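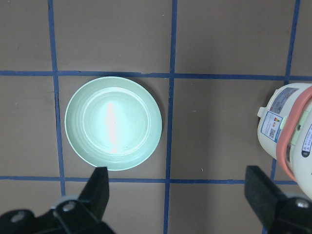
升目を埋めれば汎化するのか　Jastovarの「格子収集」を読む

Trilby通信 12月号
文:Nidia Cabrera
コメント 4件

机に青いテープで格子を引き、升目ごとに物を置いて実演を集める。Jastovarの研究チームが公開した報告書の中身は、乱暴にまとめるとこれだけである。彼らはこの手順にPlomexという名前をつけ、「配置の偏りを排した高効率なデータ収集法」と呼んでいる。先月の勉強会でも話題になり、何人かの読者から取り上げてほしいと言われたので、付録まで含めて読んでみた。結論を先に書くと、手順は悪くない。ただし、見出しに掲げられた結果をそのまま信じる気にはなれなかった。

まず主張の整理から。手首カメラの画像を入力にして、皿や容器をつかみ、指定された場所へ移す方策を学習させる。比較対象は、操作者が好きな場所に物を置いて集めた既存の実演で、本数は3357本。これで学習した基礎モデルに、Plomexの手順で集めた50本を追加して微調整すると、置き場所を変えたときの成功率が大きく上がったという。報告書の要旨では「わずか50本で配置汎化の問題は実質的に解消された」と書いている。実質的に、という副詞の働きぶりに注目したい。

人が好きに物を置くと偏る、という観察には同意する。操作者は自分の手が楽な位置に皿を置くし、腕が無理なく届く向きを選ぶ。一日の後半になるほどその傾向は強くなる。私も以前、収集した実演の初期位置を点で打ってみたことがあり、机の左奥がまるごと白いままだったのを見て頭を抱えた。升目を決めて順番に埋めていけば、少なくともこの種の穴は減る。道具は養生用のテープがあれば足りるし、操作者への指示も「次はこの升」で済む。現場の知恵としてはまっとうで、これに名前をつけて報告すること自体に文句はない。

気になるのは評価のほうだ。

評価試行は全部で233回。少なくはない。ところが付録の手順書をよく読むと、評価時に物を置く位置も同じ格子の升目で決めている。テープは貼ったままである。つまり学習時に升の中央に皿があり、評価時にも升の中央に皿がある。升が変われば「未見の配置」と数えているが、微調整用の50本はすべての升を一度は踏んでいるので、どの升が未見なのかが私にはわからない。著者らは「物体と升の組み合わせが未見」と定義している。定義するのは自由だとしても、要旨の「配置汎化」という言葉から読者が受け取るものとはだいぶ距離がある。

もうひとつ、もっと素朴な疑問がある。青いテープはカメラに映っている。それも、かなりはっきりと映っている。茶色がかった地味な机の上に鮮やかな青の線が縦横に走り、淡い緑の皿が線と線のあいだに収まっていれば、方策にとってこれほど親切な目印はない。手首のカメラから見れば、線は机に対して動かない。線の交点と指先の位置関係をたどるだけで、手先の位置をかなりの精度で推定できてしまうだろう。皿を見て皿へ向かっているのか、線を見て升へ向かっているのか、成功率の数字だけでは区別できない。

区別する方法は簡単で、テープを剥がして同じ評価をすればよい。これをやっていない。報告書の議論の節には「背景の視覚的特徴への依存は今後の課題とする」と一文だけある。テープを剥がすのは今後の課題にするほどの大仕事だろうか。午後の空き時間で済む作業に見える。

この点をメールで問い合わせたところ、筆頭著者のMercedes Restrepo氏から丁寧な返信をもらった。氏の説明では、基礎モデルの学習データには格子のない机が多く含まれているため、方策がテープだけに頼ることは考えにくいという。加えて、テープは手貼りで線の太さも揺れており、収集日によって貼り直しているので、精密な目印としては使いにくいはずだとも書いてあった。

前半は一理ある。ただ、問題にしているのは基礎モデルではなく微調整後の挙動のほうだ。50本の微調整でそれほど成績が上がるなら、その50本に共通して映っているものをモデルが使うようになっても不思議はない。後半については、むしろ逆の心配をした。線が多少波打っていようと、端がけば立っていようと、それは見た目の特徴が増えるということでもある。同じ日に収集と評価をしていれば、その波打ち方まで含めて一致する。どの日に何を撮り、どの日に評価したかの対応表は付録にない。返信で対応表を頼んだが、締め切りまでには届かなかった。届いたら次号で触れる。

細かい点をいくつか。

皿の照り返し。公開されている手首カメラの画像では、皿の中央に白い光の筋が縦に強く入っているものがある。中央は色が飛んでほとんど白に見え、縁のあたりだけ緑が残る。照明を固定したまま升だけを変えれば、この反射の出方も位置と結びつく。升目で位置を均しても、光の当たり方まで均したことにはならない。Pellegriniの評価手順では照明を変えた試行を必ず混ぜることになっていて、今回の報告書も序論でPellegriniに言及しているのに、本文の実験では使われていない。引用したのなら走らせてほしかった。

周囲の物。同じ画像の右端には、サーモンピンクの帯がついた白い容器らしきものが見えている。ラベルの類も貼られている。報告書はこれを「妨害物体」に分類していて、対象の皿と一緒に置いた条件でも成功率が落ちないと述べる。けれども妨害物体の位置をどう決めたかの記述が見当たらない。対象の位置は升目で管理し、妨害物体は適当に置いたのだとしたら、彼らが序論で批判した「操作者の好み」が裏口から戻ってきている。収集手順の論文なのだから、ここは一行でも書くべきだった。

指の開き。開始時の指はいつも大きく開いた姿勢に固定されている、と手順書にある。実機の運用では、前の作業を終えた手先がいつもその姿勢で待っているとは限らない。物の配置だけを動かして、ロボットの側の初期状態をほとんど動かさないまま「配置に頑健」と言われると、頑健さの半分しか見せてもらっていない気分になる。

比較の公平さにも触れておく。追加した50本の対照として、同じ本数を自由配置で追加した場合の結果が載っている。これは評価できる。あるべき比較で、省く論文も多い。問題は、自由配置の50本が古い収集分からの抜き出しらしいことだ。格子のほうは新しく撮っており、操作者も、カメラの取り付けも、机も、評価時と同じものになっている。古いほうには評価時の机が入っていない可能性が高い。格子が効いたのか、評価と同じ机で撮ったことが効いたのか、これでは切り分けられない。同じ机、同じ週、同じ操作者で、片方は升目の指示あり、もう片方は指示なし。この組を一つ撮るだけで話はずっとはっきりする。

失敗例の扱いは良かった。233回の試行のうち失敗したものについて、つかみ損ね、置き損ね、途中停止の別がすべて表になっており、動画も公開されている。ざっと眺めた印象では、皿の縁に指先を当てて押してしまう失敗が目立つ。浅くて縁の広い皿は平行グリッパーには嫌な相手で、上から来るか横からすくうかで方策が迷っているように見えるものがあった。位置の偏りとは別の、把持姿勢の多様性の問題だと思う。升目はここには効かない。著者らも表の脚注でそう認めていて、要旨の調子とはずいぶん違う。脚注を書いた人に要旨も書いてほしかった。

では、読者の皆さんの現場でPlomexを試す価値があるか。格子でデータを集めるのは構わないと思う。うちでもやるかもしれない。その場合に気をつけたいことを書いておく。

テープは収集中のどこかの段階で必ず剥がし、線のない机の実演を混ぜる。評価は線のない状態で行う。位置の指示だけが目的なら、操作者の手元の画面に升を重ねて表示するか、上から投影しておいて記録の直前に消す手もある。後者は機材の調整が面倒で、私は二度やって二度とも嫌になったから強くは勧めない。机の角に小さな印だけをつけて、升の座標は紙で渡すくらいが案外続く。

升の中央に律儀に置かないこと。升の中で位置も向きもばらつかせ、たまには線の真上にまたがせる。手順書の写真を見るかぎり、皿は升にきれいに収まっている。見栄えはいいが、線をまたいだ配置が学習にも評価にも出てこないのなら、連続した机の上の位置を飛び飛びの点に置き換えただけになる。ついでに言うと、皿のような丸い物では向きの問題が隠れる。柄のある物で同じことをやった結果が見たい。

Jastovarは来年前半に続報を出すと告知しており、Restrepo氏も返信の末尾で、テープなしの評価を検討すると書いていた。「検討する」がどの程度の約束なのかは読み取れない。数字が出て、線のない机でも成績が保たれていたら、この欄で訂正に近いことを書くつもりでいる。保たれていなかった場合も、それはそれで公開してもらいたい。格子を剥がしたらどれだけ落ちるかという数字は、似た手順を使っている研究室にとって、今回の見出しの数字より使いでがある。

社内で報告書を回覧している方は、要旨より先に付録の評価手順を開いてください。升の定義と「未見」の定義が同じ頁に並んでいます。

コメント 4件を読む
この記事をシェアする

お問い合わせ:Trilby通信編集部(本通信への返信でも届きます)
© Trilby通信　無断転載を禁じます
ページの先頭へ戻る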